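Search this site
Search Menu Go

Let the robot practise the boring bit

An opinion, at some length, on two-armed packing and where the hours ought to go
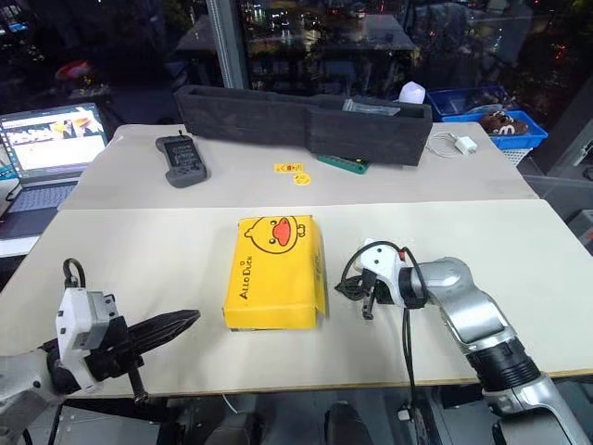
I have been meaning to write this since March, when the Stameo results first went round and everyone I work with had something to say about them over lunch. Most of what they said was about the headline figure. I would like to talk about something further down the paper, in a section that I suspect a good many readers skipped, and I hope you will bear with me while I get there, as I am not a quick explainer and never have been.

For those who have not followed it, the usual way of teaching a pair of arms to handle a carton goes like this. A person drives the arms through the whole job, start to finish, again and again, and the arms' movements are recorded along with what the cameras saw. You then train a policy on the lot, which is to say a piece of software that looks at the present view and decides what the arms should do next. If you want it better, you go back and record more. The Huang group did it this way with 1,278 full demonstrations of opening, turning and closing small cardboard boxes, and very decent work it was too. I have cited it myself more than once and shall go on doing so.

The Stameo people had 973, so fewer, and yet their arms did better on the closing step, which is the step that everybody finds miserable. The difference lay in how the recordings were shared out. They began with 400 ordinary demonstrations, trained on those, and let the policy loose. Whenever it began to go wrong, an operator took over and put it right, and that short stretch of putting right was what went into the next batch. The remaining 573 were all of that sort. Nobody was asked to sit and reach for a box for the nine hundredth time when the arms had known perfectly well how to reach for a box since the first week.

Now, the idea of collecting corrections is an old one, and I can already hear the sighing from certain colleagues of mine. Of course it is old. My quarrel is with how seldom we do it when it comes to the point, and with the reasons we give ourselves for leaving it out.

The first reason is that full demonstrations are easy to organise. You book the operators, you set a target for the day, you tick them off, and at the end of the month there is a nice large number to put in the report. Corrections are untidy. You need a working policy before you can start, and somebody has to watch it closely with their hands ready, and an hour may give you a great deal or hardly anything. I have run both kinds of session and I know which one leaves people more tired. At Fadeck, where I spent a happy couple of years, we had a whiteboard with the running total on it, and I am a little ashamed to say how fond I was of seeing that total go up. What it told us about the quality of the data was very little indeed.

The second reason is more respectable. Corrections are biased towards trouble, the argument goes, and if you train on too much trouble you get a nervous policy, one that fiddles and re-grips when it ought simply to get on with the job. There is something in this. I have watched an arm pick at a cardboard flap like a child with a plaster, closing it, opening it again, pressing it, and never moving along to the next thing. The Stameo paper deals with the matter by keeping the original 400 in the mix throughout, at a fixed share, and their ablation (the bit where they take pieces of the method away to see what breaks) does suggest that the fiddling comes back when you leave them out. I would have liked to see the share varied more than it was. They tried two settings, and two settings do not make a curve.

Then there is the cardboard itself. I wish people who work with plastic blocks all day would spend a fortnight with a thin carton before they tell the rest of us what is solved. A flap has a crease, and the crease has a memory, and a box that has been opened 50 times is a different creature from one that has come straight off the pile. A plastic brick sits where you put it. With two arms the trouble doubles, as one has to hold while the other works, and if the holding arm squeezes a touch too hard then the lid bows and the tab that should slide in has nowhere to go. You will not find this in a set of smooth demonstrations, for the simple reason that a good operator avoids it without thinking. The very skill that makes someone pleasant to record is what hides the difficulty from the machine.

That, to my mind, is the strongest case for the method, and I do wish the authors had made more of it. They present the thing chiefly as a saving in hours. I dare say the saving is real, though a correction session needs a policy retrained between rounds, and the cost of that is passed over in a sentence. Hours are what funders like to read about, so I understand the temptation. But if it had cost exactly the same I should still recommend it, on the grounds that you learn where your robot is weak while you are doing it, and a room full of people who know where the robot is weak is worth having.

I do have complaints. The test boxes were all from one supplier and, so far as I can tell, of much the same stiffness. The lighting was kept steady, and anyone who has worked beside a big window knows what a change of light can do to a policy that was behaving itself beautifully at lunchtime. And success was scored by the same people who had operated the arms, who are bound to be kinder than a stranger would be. Zaltden has offered a shared scoring protocol for exactly this sort of task and I can't see why more groups don't take it up – it is dull, I grant you, but so is most of what makes a result worth trusting.

Still, I would ask anyone planning a big collection this winter to look hard at the plan and see whether the second half of it could be spent on corrections. Keep the operators you have, and pay them properly for the watching, as it is harder than the driving. And do take the whiteboard down, or at least write something more useful on it.

Posted 23rd November

Shared 50 times | 9 comments

Contact | Copyright, all rights reserved | Back to top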